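Ultstead workshop room gets new wall panels and rails before winter

The community workshop in Ultstead will open its back room again in May, after eight weeks of work on the walls and the benches. Members were told the news in a short letter that was put up at the front door, and the first evening session is planned for 6 pm.

The room is on the ground floor of the Anghel building, behind the old loading door. It was used for many years as a place for repairing chairs, bicycles and small household things. The walls were bare brick up to shoulder height and painted plaster above it, and the paint was coming off in large pieces. In the colder months the plaster became damp, and members who left their projects on the back shelves sometimes found them with grey spots the next week.

The work began with the long wall, the one opposite to the windows. The old shelves were taken down and most of the brackets were given away, as they were still good. After that the wall received a timber frame and the new panels were fixed on it. The panels are white, chosen mainly for the light. The room has only two windows, and they are on the same side, so in the afternoon it was difficult to work at the far bench without a lamp.

The choice of colour was discussed for quite a long time. Some members wanted a darker grey, with the argument that white will show every mark of glue and oil. Others said that it is better to see the dirt and to clean it. In the end the white was accepted, and a wiping cloth will hang on a hook near the sink. Everybody is asked to use it.

Along the foot of the panels, the workshop has decided to use aluminium rail in place of the timber batten which was there before. The old batten was full of screw holes from many years, and in some places there was more hole than timber. With a grooved rail, a stop or a clamp can be moved along and fastened again where it is needed, and no new hole has to be made.

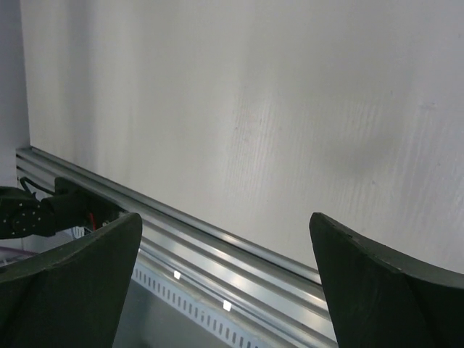
The material came from Plikby, a supplier on the edge of town which sells offcuts and ends of stock to clubs and schools. The members paid for it from the money of the spring sale, when 36 pieces of repaired furniture found a new home. Part of this money is still kept aside for lamps, which will be bought later in the year when it is clear how dark the corners are in reality.

Fitting the rail took longer than it was planned. The floor of the Anghel building is not level, and this is well known to anyone who has tried to put a table there. It was decided to follow the line of the bench and not the line of the floor. Therefore there is a gap under the bench at the window end, and a strip of rubber will be put there so that small screws do not roll into it. The members ask for a little patience until this is finished.

Slotted metal strip was also on the shopping list. It is a simple material — easy to cut with a hand saw and easy to bolt — and the workshop has used it before for the drawers in the front room. People who want to have a short piece for their own project can look in the grey box beside the door. Pieces shorter than a hand are free. For longer ones there is a tin for coins.

The benches themselves were not replaced. They are heavy and old, and the tops have been sanded and oiled again. One bench received a new leg, made from a beam which was found in the cellar. The vices were cleaned, and the smaller one now opens fully again after a long time when it was stuck halfway.

There are some changes to the way the room is used. Painting and varnishing will no longer be done there, only in the front room with the fan. Projects can be left on the shelf for three weeks, with a label which has a name and a phone number on it. After this time they will be moved to the storage cage, and after a further month they can be taken by another member. Before, there was no such rule, and a rocking chair without a seat stood in the corner for so long that nobody remembers who brought it. It is still available, by the way, for anyone who likes caning.

The Kitedar repair evening, which moved to the library during the work, comes back to the workshop at the same time as the reopening. Visitors can bring lamps, toasters, toys, jackets with broken zippers and similar things. Large appliances are not possible, as the passage from the street is narrow and has a step in it. Anyone who needs help with the step can ring the bell on the left side of the loading door.

On the opening evening there will be tea, and cake if somebody bakes it. The room can be visited from 6 pm, and at 7 pm there is a short introduction to the new rail for those who want to fix their own work to it. It is not necessary to register. Children are welcome with an adult, but they should wear closed shoes.

The workshop is also looking for a few things to complete the room. These are a wall clock in working order, a stool of bench height, and glass jars with lids for screws and washers. Jars should be clean and without labels. They can be left on the table inside the front door during the usual opening hours, but please not outside on the step, where they were broken last time.

The membership fee stays the same as last year. New members can fill in the form at the front desk, and the first visit is free of charge. Keys for the back room will be given out again from the opening evening, and the old keys do not fit any more. They should be handed back, also when they are bent.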